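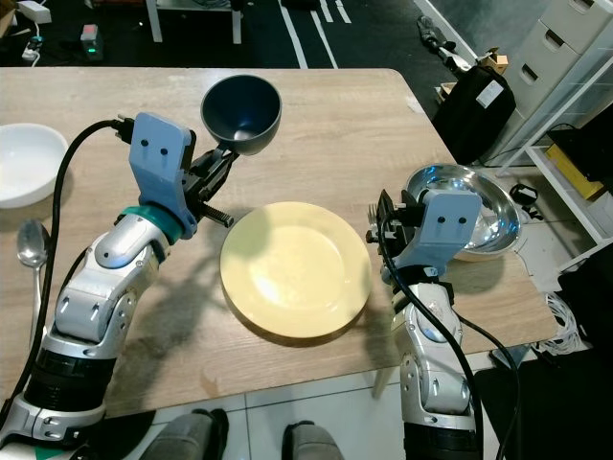
Figure 3. The two-arm station with tableware, Stirkgate open day.

4.2 Public demonstration at Stirkgate

The open day at the Stirkgate site gave us a chance to study how visitors with no background in robotics judge a tabletop task. Sessions ran on a Thursday from mid-morning until late afternoon, and each visitor group stayed for 16 minutes. The task was the sorting and stacking of everyday tableware, chosen so that visitors could compare the system with their own habits at home. Items differed in finish as well as in shape: in Figure 3 the left gripper holds a dark gray bowl on its side, while the right gripper has a polished stainless steel bowl by the rim and a pale yellow plate lies between the two arms. Reflective surfaces of this kind are a known difficulty for the Vornel perception module, and we kept them in the set on purpose.

Hadiza Okeke led the sessions and followed a fixed script. Visitors were told what the task was but were given no information about the control method until they had completed the first half of the questionnaire. The second half was completed after a short talk by Ifeanyi Aliyu on the Tijani planner. A total of 90 visitors returned both halves, and only these responses are used in the analysis below.

Before the talk, most respondents rated the system's care in handling objects higher than its speed. Many wrote that the arms paused too long before closing on an item – a delay that comes from the planner's grasp check and that we had not expected visitors to notice. After the talk, ratings for speed rose slightly and ratings for care did not change. Written comments often asked whether the same station could handle glassware, which was outside the scope of the demonstration.

Respondents who had earlier attended the smaller Bomden event gave lower speed ratings than first-time visitors. This group was too small for a separate test, and its responses are reported together with the rest in Section 4.3.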